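Fiche de contrôle – cellule de tri Tiva, bac double
Bettencourt, atelier Kasen
Octobre 2023
Périodicité : toutes les 310 heures de marche, ou après tout choc bras / bac

Notation : OK / À SUIVRE / NON. Si NON on ne redémarre pas, on m'appelle.

1. Mise en sécurité
Arrêt d'urgence pupitre – OK
Arrêt d'urgence côté bac – OK, bouton un peu dur, nettoyé
Consignation avant d'entrer la main dans le bac – OK. Cadenas remis au tableau, merci de ne plus le laisser dans la poche de blouse.
Vitesse réduite en mode manuel – OK
Affichage consignes – À SUIVRE, feuille de juin encore au mur, à remplacer

2. Bac et bridage
Serre-joints aux deux bouts de la cloison centrale – serrés à la main, repris d'un quart de tour à gauche. OK.
Jeu du bac, poussée à la main – 2 mm mesurés, limite 4. OK mais ça a bougé depuis la dernière fois.
Cloison centrale – À SUIVRE. Grosse zone sombre frottée en bas au milieu, rayures verticales. Passer le doigt dessus à chaque contrôle : si arête vive, on change le bac.
Fond compartiment avant – marqué, plus clair par endroits. Pas de fissure trouvée.
Compartiment arrière – pas d'objet à trier dedans, petites marques blanches en bas. Chiffon humide, à revoir.
Repères ruban bleu sur la table – en place, ne pas les décoler sans refaire le calage.
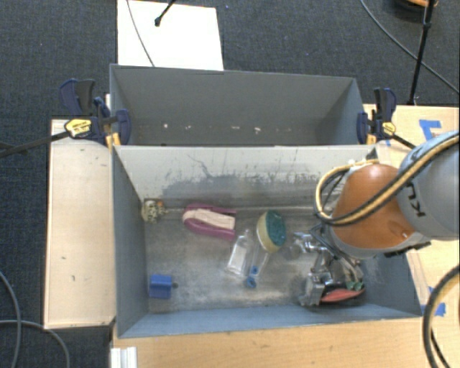
Celeste Quezada
Technicienne de maintenance, cellules robotisées

3. Bras et pince
Carter orange – pas de choc visible, essuyé. OK
Biellettes de pince – jeu normal, graissées. Petite dose seulement, sinon ça colle aux objets.
Doigts – serrage vis contrôlé au couple, OK
Descente dans l'angle avant droit – À SUIVRE. Pince très basse à cet endroit, avec les objets rouge et vert juste à côté du bout. Repasser la trajectoire en manuel avant de relancer en auto, et vérifier la garde à la paroi.
Prise zéro – refaite, écart dans la tolérance

4. Câbles
Faisceau jaune et noir sur le bras – fait une boucle à gauche du carter orange, au-dessus du bac. À SUIVRE. Vérifier qu'il n'accroche pas le serre-joint en bout de course. Ajouter un collier si la boucle descend encore.
Gros câble noir côté droit – pas de pincement, rayon de courbure correct
Câbles gris sur la moquette, côté gauche – NON au premier passage, on marche dessus. Goulotte demandée à Catarina. En attendant : ballisage au sol, et OK pour redémarrer, vu avec elle.

5. Jeu d'objets de test
Bouteille transparente – à garder, la prise est difficile dessus et c'est le but
Éponge jaune et verte – à changer si elle s'effrite, les miettes finissent dans les doigts
Pièce bleue en forme de bloc – près de la paroi gauche, vérifier qu'elle reste atteignable sans forcer
Rien de cassant, rien de coupant, pas de liquide. Bouchons à contrôler.

6. Graisseur
Doser, niveau cartouche – OK
Purge – faite, 12 impulsions
Raccord – sec

7. Redémarrage
Essai à vide en manuel – OK
Essai en auto, vitesse réduite – OK
Pleine vitesse – pas fait, j'attends la reprise de trajectoire du point 3

Commentaires
Le bridage par serre-joints tient mais c'était du provisoire. Demande de brides vissées toujours ouverte, je la relance.
Vu avec Catarina Bettencourt pour la cloison : une plaque d'usure remplaçable serait mieux qu'un bac neuf à chaque fois. Elle fait chiffrer.
Prochaine visite : commencer par les points À SUIVRE, surtout le faisceau.

C. Q.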